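이 사이트는 방문 통계를 위해 쿠키를 사용합니다. 계속 이용하시면 쿠키 사용에 동의하는 것으로 간주됩니다. [동의] [설정 변경]

작업 노트 / 진사유(동홍유) 시험
2020/02/25

가마 열었다. 빨강 나왔다! 접시 바닥 한 귀퉁이나 굽 언저리에만 찔끔 도는 그 빨강 말고, 병 어깨부터 허리까지 쭉 이어지는 빨강이다. 아침에 문을 손가락 하나 들어갈 만큼만 열어 놓고 한참을 못 참고 들여다봤는데, 맨 윗단 왼쪽에서 벌겋게 번쩍하는 걸 보고 혼자 소리를 질렀다. 장갑 끼고 꺼낼 때까지는 믿지 말자고 다짐했지만 꺼내 보니 더 좋았다. 흥분이 식기 전에 적어 둔다. 다음 번에 이걸 다시 해내려면 기억만 가지고는 안 된다.

우선 지난번 소성부터. 지난번 것은 회색에 가까운 간장색이 많았고 투명하게 빠져 버린 것도 섞여 있었다. 유약 탓이라고 생각해서 구리를 더 넣어 볼까 했는데 흐리호리(Hryhorii Zhuravel)가 말렸다. 구리는 이미 넉넉하고 가마 안 공기를 의심하라는 것이었다. 그때는 반신반의했다. 결과만 놓고 보면 그 말이 맞았다고 적어야겠다. 레시피는 거의 건드리지 않았고 불 때는 방식만 바꿨는데 이렇게 다르다.

유약
기본은 지난번과 같은 장석 위주 투명유. 장석은 Worance 것을 그대로 썼고, 규석과 석회석 비율도 그대로. 탄산동과 산화주석을 조금씩. 달라진 건 두 가지다. 첫째, 막자사발에서 구리와 주석만 따로 물에 개어 먼저 갈았다. 둘째, 체를 한 번 더 쳤다. 건조 원료 기준 400 g으로 한 배치를 만들었고, 여기서 시편과 작은 병까지 전부 해결했다. 비중은 재긴 했는데 비중병 눈금이 닳아서 숫자를 믿지 못하겠다. 손등을 담갔다 뺐을 때 주름이 막 안 보이기 시작하는 농도. 이런 식으로 적어 놓으면 나중에 꼭 욕하게 되는데, 새 비중병을 사기 전까지는 어쩔 수 없다.

탄산동을 따로 갈아 본 건 확실히 할 만한 일이었다. 지난번 시편에는 군데군데 초록 점이 박혀 있었는데 이번엔 하나도 못 찾았다. 체를 더 친 효과인지 갈아 넣은 효과인지는 구분이 안 된다. 한꺼번에 바꿔 버렸으니까. 한 번에 하나만 바꾸라고 벽에 크게 써 붙여 놓고도 이런다.

태토
Virndale 백자토로 성형한 것과 Savchuk 공방에서 나눠 받은 모래 섞인 흙, 두 종류. 초벌은 900도. 백자토 쪽이 유약을 고르게 먹었고, 모래 섞인 쪽은 구멍으로 빨려 들어가는 느낌이 있어서 담그는 시간을 짧게 했다. 마른 뒤 손톱으로 긁어서 두께를 봤는데 모래 흙 쪽이 그래도 두껍다. 이게 나중에 색에서 드러난다. 아래에 다시 쓴다.

시유는 전부 담금. 병은 안쪽에 투명유를 먼저 부어 돌리고 하루 말린 다음 바깥을 담갔다. 거꾸로 잡고 담그니까 입술 쪽이 얇고 아래로 갈수록 두꺼워졌는데, 구워지면서 흘러내릴 걸 생각하면 반대로 해야 한다. 흐리호리가 지나가다 보고 입술에 붓으로 한 겹 더 올려 줬다. 그 병이 이번에 제일 잘 나온 병이다. 내 것이라고 우기고 싶지만 반은 그 사람 붓질이다.

굽은 평소보다 높게 닦았다. 진사유는 흐른다. 저번에 선반에 붙은 잔을 떼느라 정과 망치로 한나절을 보낸 뒤로는 시편 하나하나 밑에 받침을 깐다. 받침 만드는 게 귀찮긴 한데, 남은 흙을 동전처럼 눌러 놓고 알루미나를 바르면 끝이라서 다음부터는 초벌 때마다 한 판씩 같이 구워 놓기로 했다.

불
가마는 Pavside 가스가마. 뒷벽 쪽이 늘 더 뜨겁고 아랫단 오른쪽은 환원이 약하다. 이번에는 965도에서 환원을 걸었다. 지난번에는 이보다 한참 늦게 걸었고, 아마 그게 문제였을 것이다. 유약이 녹아서 표면이 막히기 전에 구리가 환원 분위기를 충분히 만나야 하는데, 늦게 시작하면 이미 문이 닫힌 집을 두드리는 꼴이 된다.

댐퍼를 밀어 넣고 불보기 구멍에서 부드러운 불꽃이 혀처럼 나오는 걸 확인. 시커먼 연기가 나올 만큼 세게 걸지는 않았다. 예전에는 환원은 셀수록 좋은 줄 알고 마당이 온통 그을음이었는데, 그래 봐야 가스만 버리고 온도는 안 오르고 태토에 탄소만 갇힌다. 이번엔 약하게, 대신 끊기지 않게. 한밤중에 바람 방향이 바뀌어서 불꽃이 안으로 빨려 들어가길래 댐퍼를 조금 더 밀었다. 노트에 그 시각을 안 적었다. 졸렸다.

콘 10이 눕는 걸 보고 껐다. 앞쪽 콘은 끝이 선반에 막 닿았고 뒤쪽 콘은 완전히 주저앉았다. 끄기 전에 댐퍼를 잠깐 열어서 공기를 한 번 돌려 줬는데 이 부분은 공방마다 말이 다르다. 흐리호리는 표면이 맑아진다고 하고, Savchuk에서는 절대 하지 말라고 한다. 이번 표면은 맑다. 그런데 안 한 가마가 없으니 비교할 게 없다. 다음에 꼭 안 해 본다.

식히는 데 18시간. 더 기다려야 했겠지만 이만하면 내 기준으로는 성인군자다.

결과
제일 먼저 눈에 띈 건 두께와 색의 관계. 얇은 데는 빨강이 날아가서 거의 투명하고, 조금 두꺼워지면 분홍이 돌고, 어느 선을 넘으면 갑자기 피처럼 진한 빨강이 된다. 그 경계가 생각보다 좁다! 병 입술에서 어깨로 내려오는 짧은 거리 안에 이 변화가 전부 들어 있다. 시편을 비스듬히 깎아서 두께를 일부러 다르게 만들면 어느 두께에서 넘어가는지 정확히 볼 수 있을 것 같다. 해 보고 싶은 게 벌써 너무 많다.

모래 섞인 흙은 예상대로 더 어둡다. 두껍게 먹은 데다 흙 자체의 철분이 올라와서 간장빛이 살짝 비친다. 나쁘지 않다. 사실 찻사발이라면 나는 이쪽이 더 끌린다. 백자토 쪽은 밝고 깨끗해서 멀리서도 눈이 가고, 모래 쪽은 손에 쥐고 돌려 봐야 재미가 있다. 같은 통에서 나온 유약이라고 하면 안 믿을 사람도 있겠다.

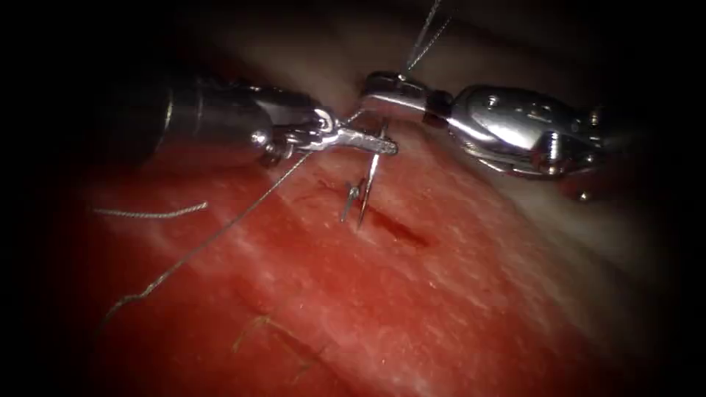 병 허리에 나온 결은 따로 적어 둘 만하다. 빨강 바탕 위로 희끗한 줄이 아래로 흘러내렸는데, 털처럼 가는 것도 있고 여러 가닥이 엉겨 띠가 된 것도 있다. 유약이 흐르면서 성분이 갈라진 자리라고 보는데 확신은 없다. 사진의 붉은 조직에도 짙은 빨강 위에 가늘고 흰 섬유가 지나간다. 색의 깊이로 보면 내가 노리는 게 딱 이쪽이다. 주홍으로 뜨지 않고 밑으로 가라앉은 빨강, 거기에 옅은 결이 살짝 얹힌 상태. 축축하게 반짝이는 하이라이트까지 합치면 젖은 유면을 보는 기분이 든다. 내 병은 결이 저보다 굵고 간격도 고르지 않다. 더 가늘게 하려면 유약 점도를 올려서 덜 흐르게 하거나, 고온에서 버티는 시간을 줄이거나. 둘 다 해 볼 것. 단, 한 번에 하나씩!

반짝임 얘기가 나온 김에 관찰 조건도 정해 두자. 오늘 시편을 형광등 밑에서 보고, 창가에서 보고, 저녁에 백열전구 밑에서 또 봤는데 볼 때마다 딴 물건이다. 형광등 밑에서는 보라가 돌고 백열등 밑에서는 죄다 잘 나온 것 같다. 전구 밑에서만 보고 자랑하다가 다음 날 창가에서 풀이 죽은 적이 한두 번이 아니다. 기록용 판정은 북쪽 창가에서 오전에, 회색 종이 위에 놓고 하기로. 광택이 센 시편은 빛이 표면에서 튀어서 속 색을 가리니까 살짝 기울여 반사를 비켜 놓고 본다. 흐린 날이 제일 공평하다.

기포도 봤다. 확대경으로 보면 빨강 층 안에 잔기포가 빽빽한 곳과 거의 없는 곳이 있고, 빽빽한 쪽이 살짝 뿌옇고 부드러워 보인다. 옛 진사 중에 유난히 포근한 빨강이 있는데 그 느낌의 일부가 이 기포에서 오는 게 아닐까 싶다. 추측이다. 깨진 시편이 하나 있어서 단면을 갈아 봤더니 더 재미있다. 맨 위는 투명한 층이고 빨강은 그 밑에 띠로 앉아 있고, 태토와 만나는 데는 다시 색이 옅다. 표면 색이라고 생각했던 게 속에 있는 색이었다. 깊어 보일 수밖에. 이 단면을 보고 나서 한동안 아무 일도 못 하고 확대경만 들여다봤다.

아랫단 오른쪽은 역시 실패. 초록이 도는 투명. 환원이 안 닿았다는 뜻이고, 이 가마에서는 늘 그렇다. 재미있는 건 반은 빨갛고 반은 초록인 작은 잔 하나인데, 버너 쪽을 향한 면이 초록이다. 손님한테는 일부러 그랬다고 해도 통할 만큼 예쁘다. 선물용으로 챙겨 둔다. 다시 만들어 달라고 하면 못 만든다.

빙렬은 백자토 쪽에 조금. 꺼내고 나서도 한동안 팅, 팅 소리가 났다. 듣기엔 좋은데 물 담는 병으로 쓰려면 곤란하다. 규석을 조금 올리면 줄겠지만 그러면 녹는 것도 달라지고 빨강도 달라질 테니, 당장은 놔둔다. 꽃병으로 낼 것들은 안쪽 투명유만 따로 손보는 편이 낫겠다. 안쪽 유약 배합은 흐리호리 노트에 빙렬 없는 게 있다고 해서 베껴 오기로 했다.

시유 통 바닥에 가라앉은 것 때문에 한 가지 더. 뒤에 담근 시편들이 앞에 담근 것보다 색이 고르지 않다. 저어 가며 했다고 생각했는데 중간에 전화 받고 와서 그냥 담갔던 것 같다. 구리는 워낙 적게 들어가니까 조금만 가라앉아도 차이가 크다. 벤토나이트를 아주 조금 넣어서 뜨게 하든지, 담글 때마다 바닥까지 젓든지. 후자가 공짜다.

안전 관련. 환원 때 문 옆 경보기가 잠깐 울렸다. 창을 열고 환기팬을 돌리니 곧 멎었다. 다음부터는 환원 걸기 전에 팬부터 켠다. 탄산동 가루 만질 때 마스크를 쓴 건 잘했는데 막자사발 씻은 물을 개수대에 버릴 뻔했다. 구리 들어간 물은 침전통으로. 통 뚜껑에 써 붙여 둠. 그리고 이 유약을 쓴 그릇은 안쪽이 투명유인 것만 식기로 내보낸다. 안팎으로 다 진사를 바른 건 장식용 선반으로.

다음 소성에서 할 것
- 댐퍼 여는 마지막 공기 돌리기 생략. 나머지는 전부 이번과 동일하게.
- 비스듬히 깎은 두께 시편. 백자토만.
- 구리와 주석 따로 갈기는 유지, 체는 원래대로 한 번 덜 치기.
- 아랫단 오른쪽에 불막이 세워 보기. 깨진 선반 조각이면 충분하다.
- 댐퍼 건드린 시각은 졸려도 적기!!
- 새 비중병 주문.

시편은 뒷면에 산화철로 번호 써서 창가 상자에 넣어 뒀다. 만져도 되는데 순서는 섞지 말아 주세요. 제일 잘 나온 병은 작업대 위에 며칠 세워 둘 생각이고, 지나가는 사람마다 한 번씩 들어 보라고 권하는 중이다. 무게도 좋다. 들면 꼭 햇빛 쪽으로 돌려 보게 된다.

저녁에 추가. Savchuk 쪽에 전화했더니 자기들도 요즘 환원 시작을 앞당겨 보는 중이란다. 나무재를 넣은 진사유를 따로 만들었다고 해서 한 컵 얻기로 했다. 재가 들어가면 결이 더 길게 흐른다고 한다. 내 유약과 나란히, 같은 흙에, 같은 단에 넣어 볼 것. 6월에는 흐리호리가 장작가마를 때는데 거기에도 자리를 조금 내준다고 했다! 가스가마에서 겨우 감을 잡은 빨강을 장작불에 넣으면 어떤 색이 되어 나올지 벌써부터 잠이 안 온다. 그 전에 굽 받침부터 넉넉히 만들어 둬야 한다. 흙은 내일 반죽.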